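Gakier two-arm kitchen set: README and house rules

Read before you pull anything. Mostly rules. Card is short on purpose, long version lives with Gertraud Eder.

What it is
226 episodes, two arms, one tabletop. Jars, cups, peanuts, a lined bin. Teleoperated, all of it, no scripted motion. Wrist cameras plus one fixed view. Recorded in January, Plattner room.

Status: usable. Labels on the last batch still need a second look (Cyrill A. has them).

Rules for operators

1. Hands out of the enclosure before enable. Say "clear" out loud, wait for the answer. Every time, also when you are alone in there with only the logger on.
2. 2 people for any reset that needs reaching past the grippers. One reaches, one stays on the stop button.
3. Glass stays low. Lift no higher than you need to for the pour or handover. Chipped jar = out of the set, do not tape it.
4. Both grippers holding something: one arm moves, the other waits. Swap roles if you have to but dont drive both into the middle at full speed.
5. Peanuts are an allergen. Check who is in the room before opening a jar. Wipe down after. Nothing from the set gets eaten, ever, I mean it.
6. Cable check before each block. Push the hose through its full loop by hand with power off. If it catches on the wrist, stop and fix it.
7. Shells go in the lined bin. New liner when shells reach halfway.
8. Food on the cloth stays there till the episode ends. No reaching in mid-run to tidy up.

Rules for recording

- Max 200 seconds per episode. Over that, close it and mark it long. Don't trim.
- Failures stay in. Drop, miss, regrasp, all of it. Flag fail and write one line on what happened.
- An episode only gets deleted for a person in view, or a dead camera. Ask Raymonde Charbonneau first.
- Backdrop and cloth are part of the setup id. Change either one, new id. Same for the stuff at the back of the table that no task touches. Leave it where it is or log teh change.
- No readable names, badges, screens or paper in view. Check all the views, the fixed one catches more than you think.
- Start pose is free. We want variety there.

Labels
One sentence per episode, plain verbs: pick, place, pour, hand over, open, close. Say which arm, left or right as seen from the fixed camera. Color only if it's needed to tell two things apart. "Jar" for anything glass with a wide mouth, "cup" for the plastic ones. Yes there were fights about this. Settled now.

2 labelers per episode, third one decides if they disagree.

Known problems
- Wrist views lose the object at close range, fingers fill a lot of the picture. Use the fixed view for contact timing.
- Clear lids and clear containers are hard on the light cloth. Depth on those is junk, dont train on it.
- Bin liner moves between episodes. Not logged.
- Time sync drifts a bit on long episodes. Florian Frei has a correction script, ask for the current one, the copy in the Clarna folder is old.

Do not use for
Anything around people. No human contact data in here, no force limits tested, nothing you could hang a safety claim on. Passing our rules is not a risk assessment. If you put a policy trained on this onto your own arms you do your own assessement, speed limits first.

Sharing
Inside the project: go ahead. Outside: Cyrill Lüthi signs off, in writing. Keep this file with the data.

Todo: split file, checksum list, rule 7 wording (what is halfway??)

Views
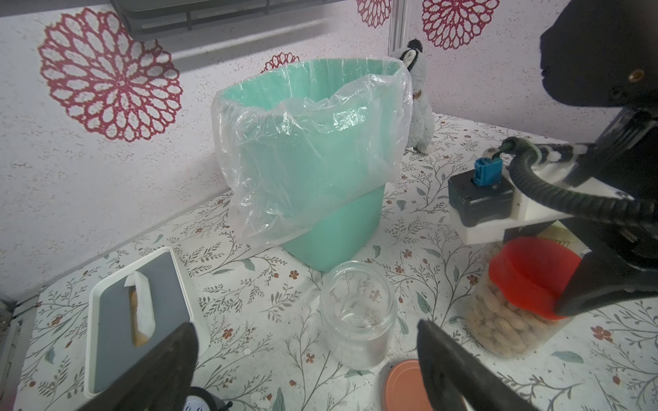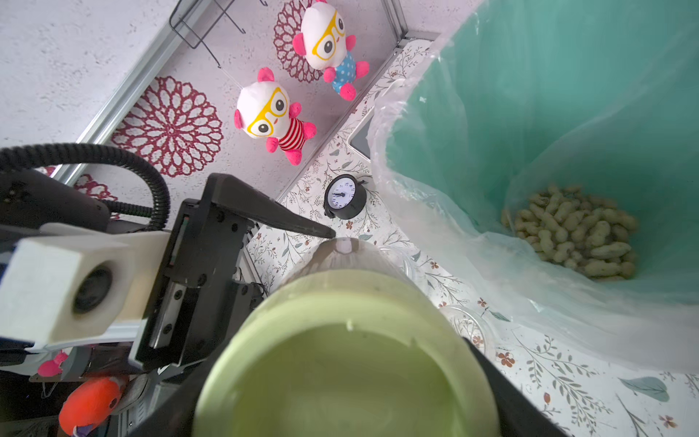
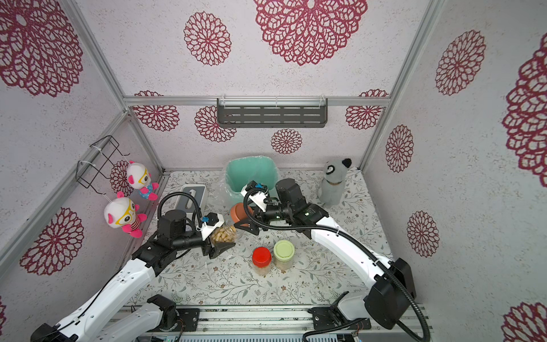 Two wrist views, then the fixed view with peanut jar left, terracotta pot right.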